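Repeat (wallcovering)

In wallcovering manufacture, the repeat is the vertical distance between a point in a printed pattern and the next identical point on the same length of paper. It is fixed by the printing equipment and governs how a roll is cut, how much is wasted and how adjoining lengths, called drops, are aligned. The horizontal equivalent is usually limited by the width of the roll and is seldom quoted on the label.

Origin of the dimension

In block printing the repeat was set by the height of the block, which had to be light enough for one worker to lift. Larger designs were split over several blocks and registered with pins at the corners. Surface roller and rotogravure machines replaced the block with a cylinder, and the repeat became equal to the circumference of that cylinder or a whole fraction of it. Digital printing removes the mechanical limit, although most suppliers keep to the older sizes so that existing hanging tables still apply.

The Granlow mill at Skarkwood kept a register of cylinders from its opening until the change to digital presses. The final edition lists 2,506 cylinders, of which 924 were colour separations for floral and insect designs. The remainder were stripes, textures, borders and ground coats.

Match types

A straight match places the same part of the motif at the same height on every drop. A half-drop match lowers each alternate drop by half the repeat, so that the design runs diagonally across the wall and the eye is less likely to pick out horizontal bands. A random match, common in stripes and plain textures, needs no alignment at all.

Trade labels show the match by a symbol, normally two arrows set level or offset, followed by the repeat in centimetres. Where the offset is other than one half, both figures are given.

Scale and density

Motif size is independent of repeat. A short repeat can hold a single large figure, and a long repeat can hold many small ones. Butterfly and moth papers commonly mix several sizes of insect and let the wings overlap, which hides the boundary of the repeat and leaves little of the ground colour showing between figures.

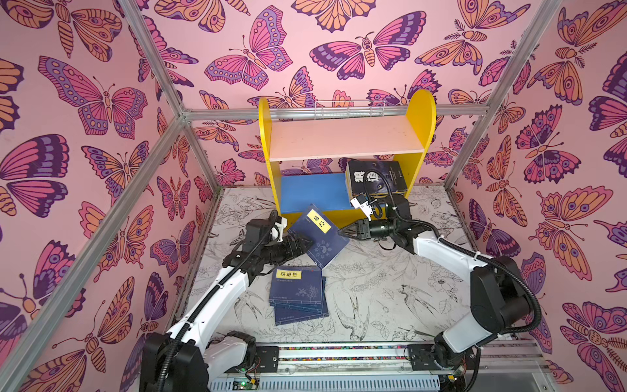 Granlow's former customers were not all in favour of the dense style, and one letter printed in the Bruvier trade bulletin complained that a crowded half-drop in a narrow hallway took longer to match than to paste, and that the writer would sooner hang a plain stripe and be home by four. The bulletin's editors replied that a dense pattern is more forgiving of a small error at the seam, a point on which hangers remain divided.

Calculation of waste

Each drop is cut to the height of the wall plus a trimming allowance, then rounded up to the next whole repeat. For a wall of 220 cm with a trimming allowance of 10 cm and a repeat of 64 cm, the cut length is 256 cm, and 26 cm of each drop is discarded. With a half-drop match, waste can often be reduced by cutting alternate drops from separate rolls.

The Imhof method, used in estimating software, treats openings wider than one roll as blank wall and counts the short pieces above and below them separately. It gives a lower roll count than the perimeter method – usually by one roll in a small room – but leaves no margin for damaged lengths.

Batch numbers

Rolls from different print runs may vary slightly in colour even where the repeat is identical. Rolls for one room are therefore bought under a single batch number, with at least one spare.

See also

Block printing
Lining paper
Rotogravure
Seam (wallcovering)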